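Ornstead Assistive Robotics
@OrnsteadRobotics
4 Nov 2025

1/ Today we are publishing an account of how bed-making and clothes-folding tasks are shown to the robots in our home assistance programme. The work has been under way since April. This thread summarises the method and the points on which we would welcome comment.

2/ The programme is a joint undertaking between Ornstead and Brateck. Ornstead is responsible for the demonstrations. Brateck is responsible for training the control policy and for running it on the arm at its Gakcombe site.

3/ The first question we had to settle was how a person should show the task. Two methods were compared: driving the robot arm from a distance with a pair of hand controllers, and carrying a gripper by hand with a camera fixed to it, with the arm itself left out altogether.

4/ Remote control has one clear advantage. Every movement recorded is a movement the robot can make, as the robot has just made it. Joint limits, reach and speed are respected from the start, and very little conversion is needed afterwards.

5/ Its weakness is pace. Our operators found soft materials tiring to handle at a distance. Cloth slips, bunches and falls in ways that are felt in the fingers well before they can be seen on a screen, and the controllers in use at Gakcombe return no sense of touch.

6/ The hand-held gripper is quicker to learn and can be taken into an ordinary bedroom. The operator opens and closes the jaws directly and feels the pull of the cloth through the handle. For this reason it was adopted for all folding work.

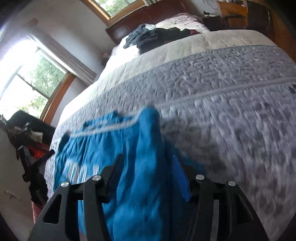 Jaws open over a blue item on the bed.

7/ Operators are asked to keep to the following practice during a demonstration. Approach with the jaws already open. Pause briefly before closing. Take hold of an edge or a raised fold where one is available, and avoid pinching the flat of the cloth.

8/ The pause deserves a word of explanation. In the early recordings, experienced operators closed the jaws while still moving. The policy trained on those recordings did the same, but a little late, and commonly closed on air. A short, deliberate stop gives the policy a clear state from which to act.

9/ Operators are also asked not to correct a poor grasp in a hurry. If the cloth is dropped, they should open the jaws, withdraw and begin the approach again. Recoveries of this kind are kept in the training set. They are among the most useful material we hold.

10/ A recording is set aside if the gripper has been moved so quickly that its path cannot be recovered from the camera. Turning the wrist sharply is the usual cause. Patterned bedding assists the tracking. Plain white sheets in strong daylight do not, and operators are advised to move more slowly over them.

11/ Each session is limited to 55 minutes, including setting up. The limit was introduced at the request of the operators, who reported sore wrists after longer periods. We have seen no case for extending it.

12/ The order of work within a session is left to the operator. We did at one stage issue a fixed sequence, beginning with small garments and ending with bedding. It produced a set of demonstrations that were too much alike, and the sequence was withdrawn.

13/ Thick bedding has been the most demanding part of the programme. A padded quilt does not hold a crease as a shirt does. It pushes back against the fold, and the far layer may slide while the near one is being lifted. Single-arm demonstrations proved inadequate for it.

14/ Two grippers are accordingly used for quilts, one in each hand. Operators are asked to hold one side still while the other is moved. Moving both together is permitted only when carrying the whole item or drawing it towards the foot of the bed.
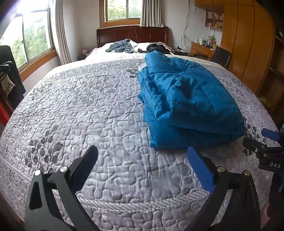

15/ Boonyarit has replied to ask whether a person with two free hands will not always fold in a manner that a pair of fixed arms cannot follow, and whether the policy is therefore being taught movements it can never carry out. We are grateful for the question, which was also raised within the programme.

16/ The concern is a fair one. A standing person leans, steps sideways and reaches across the mattress without thinking about it. Each recorded path is therefore checked against the reach of the Gakcombe arms before it is accepted. Paths that fall outside that reach are kept apart and are not used in training.

17/ Operators are now also shown the working area before they begin, and are asked to stand at one place beside the bed for as long as a demonstration lasts. The proportion of paths rejected on grounds of reach has fallen since this was introduced. We shall report the figures once the present round is complete.

18/ Remote control has not been abandoned. It is used at the end of training, when the policy is running on the arms and an operator stands ready to take over. The operator's correction is recorded from the moment of taking over and added to the set.

19/ We would draw a distinction between these corrections and ordinary demonstrations. A correction begins from a position that the robot reached by itself, often an awkward one. No person carrying a gripper by hand would be likely to arrive there, and such positions are otherwise missing from the data.

20/ On present performance, we wish to be plain. The policy folds small towels dependably. Shirts are less certain, sleeves in particular. Quilts are attempted only under supervision, and the second fold remains the usual point of failure.

21/ The written operator guide runs to 13 pages and covers handling, calibration of the jaw opening, and the labelling of unsuccessful attempts. It will be sent on request to any group engaged in similar work. Requests should be made by direct message to this account.

22/ Comments from occupational therapists and from those who provide care at home would be especially welcome, above all on the folds and placements that are preferred in practice. Replies to this thread will remain open.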